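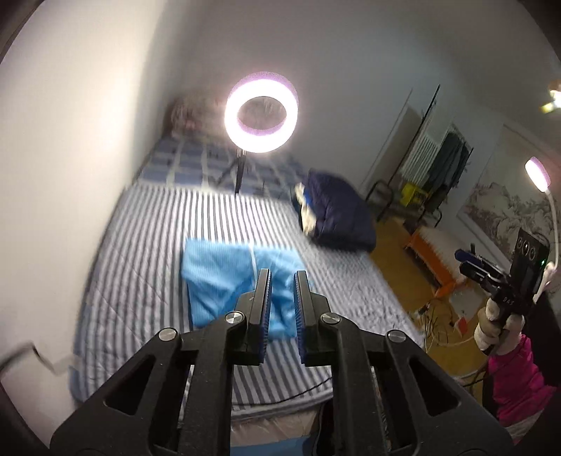
Ring lights get recommended to anyone who sells old clothes or bedding online, and after all of January with one I still have my doubts. Geum-ok Tak swears by hers and talked me into trying it in the back bedroom at Laltalden. So the tripod went on the bed, the light blue piece was spread out on the striped sheet, and the creases in it show up as plainly as they ever did by the window. The wall on the left does very nicely out of it, with a warm bright patch that no buyer will ever pay for.

The advice pages also tell you to lay things on a plain background. Fair enough, but I own a striped sheet and a plaid cover, and I'm not buying a third to please a website. Thongchai Ongart sold 20 pillowcases last year off a checked tablecloth.

What I would like to know is whether any of this shifts stock. Santeri Nieminen says his listings did better once he bought a light. He also cut his prices that same week, so I take that with a pinch of salt. An iron costs less and I already have one.

Two more pieces to do before the Plollosville sale, both navy. I expect the light will make them look black.

Feb 8, 2020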